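Home spa treatments: mixing, storing and clearing up
Updated 19 Apr 2023

Most trouble with home-made bath and skin preparations comes from poor measuring and damp storage. The notes below assume an ordinary kitchen, a set of digital scales and a bathroom with an extractor fan.

Bath salts

Weigh the salt; do not measure it by the cup. Coarse and fine grades differ a good deal in volume for the same weight. A standard batch is 444 g of Epsom salts to 200 g of coarse sea salt, which fills a one-litre jar with space left for shaking. Stir in the dry ingredients first. Bicarbonate of soda should be sieved, as lumps do not break down once the jar is closed.

Essential oils do not dissolve in water. Dropped straight into a bath they float and can irritate the skin. Blend them into a bath dispersant before they go in, and follow the dilution given by the supplier. Leave them out altogether for small children.

Buying the dry goods

Plain salts sold for soaking are usually cheaper by weight than scented ones. Check the label for added colour, which can mark acrylic baths. The Yensuk refill shop in Besterham sells unscented salts loose; the branch at Plalthorpe has them in sealed bags only. Clay masks are better bought in single-use sachets unless they are used weekly – an opened tub takes up moisture quickly.

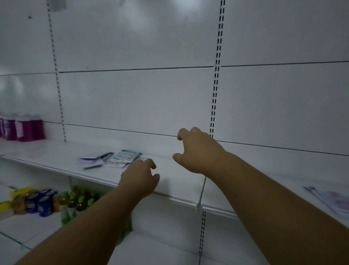
Storing jars and packets

Glass with a clip lid and rubber seal is adequate. Wipe the rim before closing, or grains will hold the seal open. Keep jars out of the bathroom between uses. A cupboard on an inside wall, at roughly 18 degrees, is suitable.

Label each jar with the contents and the month of mixing. A batch made in October should be checked for caking at New Year. Caked salt is still usable – break it up with the handle of a wooden spoon and dry it on a tray overnight.

Anything containing water, milk or fresh fruit does not keep. Make it, use it, and throw away what is left. 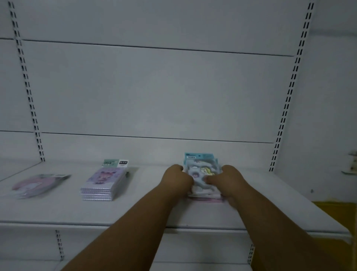 Sugar and salt scrubs made with oil last longer, provided no wet fingers go into the jar. Use a dry spoon and take out one portion at a time. Discard the jar if the smell changes. Pukden pump bottles are sometimes suggested for scrubs, but the grains block the valve.

Clearing up

Oil left on the floor of a bath or shower is a slip hazard. Apply washing-up liquid neat to the surface, work it over with a sponge, then rinse with hot water. Do this before the bath dries. Clay should be wiped out with kitchen paper and binned, as it settles in the trap. Wash oily towels separately at the highest temperature on the care label and do not leave them folded in a warm airing cupboard.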